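Pendo Mosoti
@pendomosoti
November 11, 2019

A few of you asked how the choir trip to Gollgate went, and I said I'd write it up once I'd slept. I've slept. Settle in, this will be a long one.

For anyone new, I sing alto in a community choir. No auditions, all comers, a lot of cardigans. We rehearse in the school music room and we are, on a good night, quite good. On a bad night we are loud.

Back in May our director, Naomi Gachanja, announced that we'd been invited to sing at the Gollgate winter festival, and that she wanted us to learn the whole program from memory. No folders! You have never heard a room go so quiet.

Now I am a folder person. I've always been a folder person. My folder has been with me through two moves and a flood in the laundry, and there are pencil marks in it from songs I no longer remember singing. Giving it up felt like being asked to go out without shoes.

So I want to talk about learning music by heart at my age, as it's been on my mind for months and my husband has heard all he's going to hear on the subject. (Love you, Mwangi.)

First thing I tried was playing the recordings over and over while I did the dishes. Lovely way to spend an evening. Didn't work for me at all. I learnt the soprano line beautifully, which is no use to anyone standing where I stand.

Then Kibet Lyimo, who sings bass and never seems to worry about anything, told me to start at the end. Learn the last line, then the second-last line and the last line, and keep backing up. That way you're always singing towards the part you know best.

I thought he was pulling my leg. But I tried it on the Swahili lullaby, which had been giving me grief in the third verse, and by the weekend I could get through it while hanging out the washing. The neighbours may know it too by now.
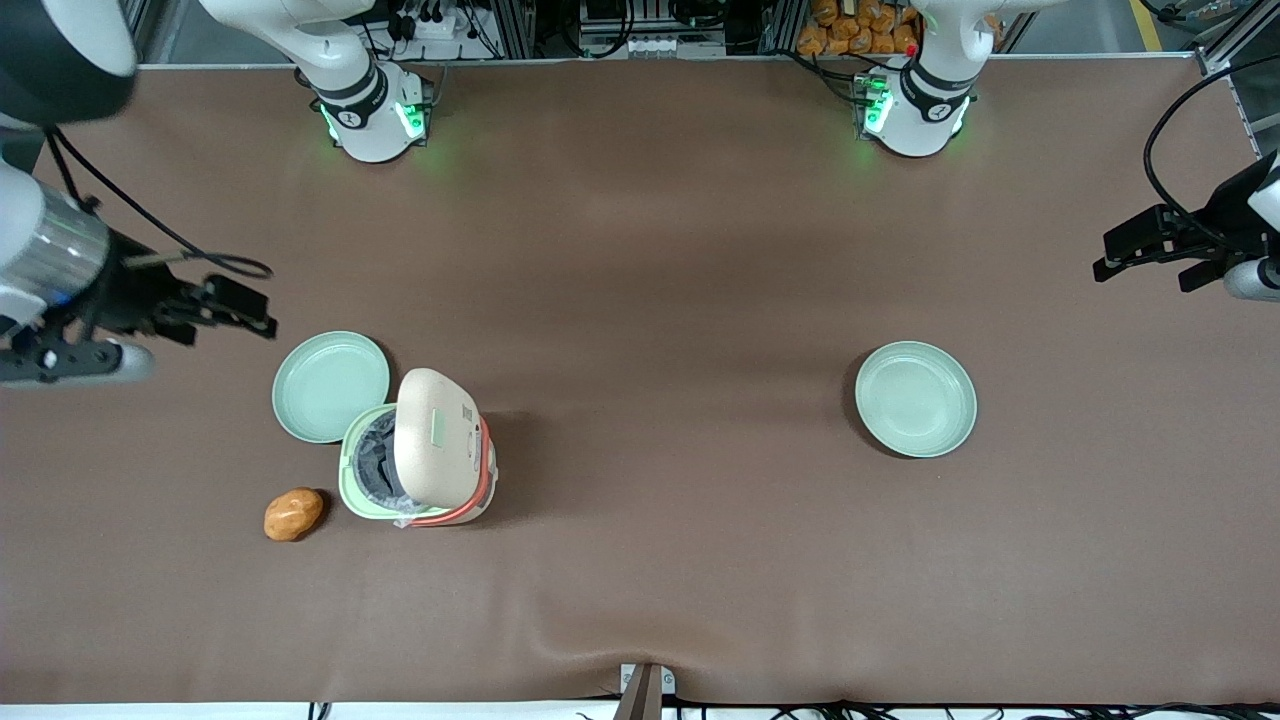
The other thing that helped was writing the words out by hand. Only the words, no notes. I'd do one verse with my morning tea, turn the paper over and do it again from memory, then check. My handwriting is dreadful and it made no difference.

I did get stuck on one piece, the sea song, where every verse starts with nearly the same words. "The wind is in the harbour," "the wind is off the harbour," "the wind has left the harbour." Whoever wrote that had it in for altos.

I ended up making a little story of it in my head. The wind comes in, has a cup of tea, gets its coat on and goes. Silly, but I still picture the coat whenever we get to verse three, and I haven't mixed them up since.

Anyway, the trip! We went up by coach, and Erasto Makori had the seat behind me and hummed his warm-ups the entire way. Four hours of it. He has a beautiful tenor voice and I would happily have left him at the servo.

Gollgate is smaller than I'd pictured and a good deal colder. The hall was an old wool store with a tin roof, and when we walked in for the sound check you could hear every footstep. Naomi clapped once, listened to it ring, and grinned at us like a kid.

We were on after a brass band, poor us. They were marvellous and they knew it. I stood in the wings with my hands hanging at my sides, not knowing what to do with them, and I missed my folder something terrible.

And then we walked on, and here's the part I've been wanting to tell you. I could see people. In all my years of singing I'd mostly seen the top edge of a page and a bit of Naomi's sleeve. This time I saw a woman in the second row in a yellow scarf, mouthing along to the lullaby.

I don't know who she was. I looked for her at supper to say hello and couldn't find her, so if by some chance you're the lady in the yellow scarf, please write to me.

Did we get every word? We did not. In the sea song the whole bass section sent the wind back into the harbour a verse early, Kibet included, and he went as red as a beetroot. Naomi just kept her hands moving and we all met up again at the chorus.

Supper was soup and far too many scones. The brass band came over to sit with us and one of their cornets asked for a copy of the lullaby, and I was able to tell her, very grandly, that I didn't have the music on me.

To answer Josie's question from last week, no, you don't need to read music to join us. Plenty of our lot don't. You'll be put next to somebody who's steady, and you listen to them until you find your feet.

And for the person who asked about memory and getting older: I was slower than I would have been at thirty, I'm sure of it. I needed more mornings. But the songs I learnt in May are still there, and I caught myself singing one in the bank queue on Friday.

We start on the Christmas music this week. Naomi says folders are allowed for the carols, seeing as there are so many of them. I've got mine out on the kitchen bench and I'm still deciding.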